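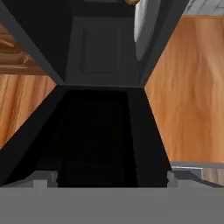 Treasa Brophy asks whether the Flasow 20 will hold its setting through a winter shutdown with the header drained. It will. The set point is fixed by the locknut on the spindle and does not depend on line pressure. Check it with a gauge at restart all the same, as sediment left on the seat can raise the downstream reading until it is flushed out.

Flasow 20 Pressure Reducing Valve
Manufacturer: Clunodero
Stock status: available

Overview
The Flasow 20 is a direct-acting, spring-loaded pressure reducing valve for cold water service in small commercial buildings, greenhouses and irrigation manifolds. It lowers a variable inlet pressure to a steady outlet pressure and closes fully at zero flow. The seat, diaphragm and strainer come out as one cartridge, so the body can stay in the pipe during service.

It replaces the Helenlow valve of the same connection size. Face-to-face length is unchanged. The gauge port has moved from the left side of the body to the right, looking in the direction of flow. Check wall clearance before ordering for a retrofit.

Specifications
Nominal size: DN 20
Connections: union, male thread, both ends
Body: brass
Diaphragm: EPDM, fabric reinforced
Seat: stainless steel
Strainer: stainless steel mesh, removable
Face-to-face length including unions: 200 mm
Height above pipe centerline: 89 mm
Medium: clean cold water
Mounting position: any; spring cap up is preferred
Order code: 446

Installation
Flush the line before fitting the valve. Most early complaints of pressure creep trace back to pipe sealant or copper chips caught under the seat.

Fit an isolating valve on each side. Leave a straight run of at least five pipe diameters downstream. The arrow cast in the body must point with the flow. Do not use the valve body as a lever when tightening the unions; hold the union nut and turn the adapter.

Where a water heater is installed downstream, fit an expansion vessel between the valve and the heater. The valve closes against backflow but will not relieve pressure caused by heating.

Adjustment
1. Close the downstream isolating valve.
2. Loosen the locknut.
3. Turn the spindle clockwise to raise outlet pressure, counterclockwise to lower it.
4. Open a tap briefly after each downward adjustment, then read the gauge with no flow.
5. Tighten the locknut and read the gauge again.

Pressure falls slightly as flow increases. Size the valve from the flow chart in the data sheet; matching it to the existing pipe often gives a valve that is too large and chatters at low draw.

Service
Clean the strainer once a year, or every six months on well water. Back the spring off completely before removing the cap. Replace the cartridge if outlet pressure keeps climbing at zero flow after cleaning.

Spare parts
Cartridge, complete
Strainer only
Union gasket, pair
Spring cap with spindle and locknut
Pressure gauge, rear entry

Gaskets from the Bakalis manifold range have the same outside diameter but are thinner and will weep on this valve.

Data sheet revised December 2024. The earlier sheet shows the gauge port on the wrong side and should be discarded.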